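Maio, 7h40

Cheguei antes de toda a gente e aproveitei para ligar a célula sozinho. O braço fez o arranque sem erros, o que não acontecia desde a semana passada. Deixei-o dez minutos a aquecer num ciclo lento, sem nada montado por baixo, e fui buscar café.

O problema continua a ser a vareta. Desde que trocámos a abraçadeira, a ponta desce fora do sítio. Não é muito, mas chega para falhar as peças mais pequenas ou para as apanhar de esquina e fazê-las rodar em vez de deslizar. Ontem à noite escrevi no caderno que a culpa era da calibração da câmara. Hoje já não acho isso. A câmara dá as posições certas, verifiquei três pontos com a régua.

9h15

Desmontei a abraçadeira. Os parafusos do lado direito estavam mais soltos do que os do esquerdo, e um deles rodava quase à mão. Limpei as roscas, pus trava-roscas médio e voltei a apertar em cruz, pouco de cada vez. A peça branca de fixação não tem fissuras. Passei-lhe a unha pelas arestas todas e vi-a com a lupa. A suplente, que veio da Westby, tem um furo ligeiramente oval, por isso fica na gaveta com uma etiqueta a dizer para não usar.

A Roxana Tello passou por cá e perguntou se eu tinha refeito o TCP depois de mexer na abraçadeira. Não tinha. Fiz o procedimento dos quatro pontos duas vezes, a segunda porque na primeira encostei a ponta com força a mais e o erro veio alto. À segunda ficou bom. Guardei com o nome Morris 442, que é o número do registo de intervenção, e apaguei os ficheiros antigos que só serviam para confundir.

11h30

Altura de trabalho. O valor que estava no programa era o da mesa sem a tábua, e alguém tinha somado a espessura da tábua à mão, arredondada. Medi outra vez com o paquímetro nos quatro cantos. Há uma diferença pequena entre a frente e o fundo, que atribuo às juntas da madeira. Fiquei com o valor mais alto como referência, para a ponta nunca raspar. A tábua já tem riscos que cheguem.

Apertei também os parafusos da mesa, junto à frente. Estavam bem. Anotei na mesma.

Almocei na bancada. Sopa fria, esqueci-me de a aquecer.

14h05

Primeiro ensaio a sério da tarde. Reduzi a velocidade para 68 por cento e corri a rotina Tritergate com as peças espalhadas mais ou menos ao acaso. A rotina pede à vareta que desça ao lado de uma peça, pare a poucos milímetros da madeira e empurre na direção indicada. O cilindro costuma ser o mais fácil. As estrelas são as piores, porque a ponta redonda entra na reentrância entre dois bicos e a peça vai atrás dela mesmo quando não deve.

Parei o braço várias vezes a meio da descida para ver de perto a distância à tábua e às peças vizinhas. A estrela vermelha quase encostada ao coração amarelo é exatamente o caso que me interessa, com pouca folga e duas cores diferentes.

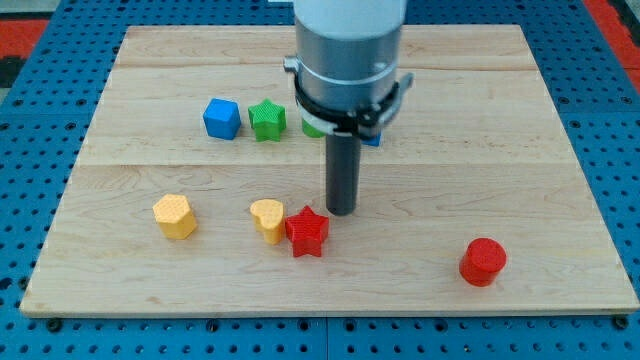
Depois disso mudei o ponto de aproximação para um pouco mais à frente e aumentei a altura de segurança entre movimentos. Perde-se tempo em cada ciclo, mas prefiro isso a ver peças tombadas. O programa da Tevis não deixa definir a folga por forma, só uma para todas, e tive de usar a que serve às estrelas.

16h50

Deixei correr a série comprida com paragem automática por excesso de força. Parou ao ciclo 803, dos 1000 que estavam pedidos. O registo dá força lateral acima do limite no último eixo. Fui ver a vareta e a abraçadeira não mexeu: a marca de tinta que fiz de manhã continua alinhada dos dois lados. Portanto o aperto aguentou, e o que falta resolver é outra coisa. Suspeito do limite de força, que foi posto baixo quando ainda usávamos a vareta antiga, mais fina.

Não o subi hoje. Quero falar primeiro com a Roxana e ver os gráficos dos ciclos anteriores à paragem, para saber se a força foi crescendo ou se apareceu de repente.

18h20

Braço em repouso, travões verificados, ar desligado. Peças na caixa. Limpei a tábua com pano seco e passei outro pela ponta da vareta.

Para amanhã:

- tirar os gráficos de força dos últimos ciclos
- pedir outra peça de fixação à Westby, com o furo redondo
- confirmar o TCP a frio, antes do aquecimento
- comprar trava-roscas, o frasco está no fim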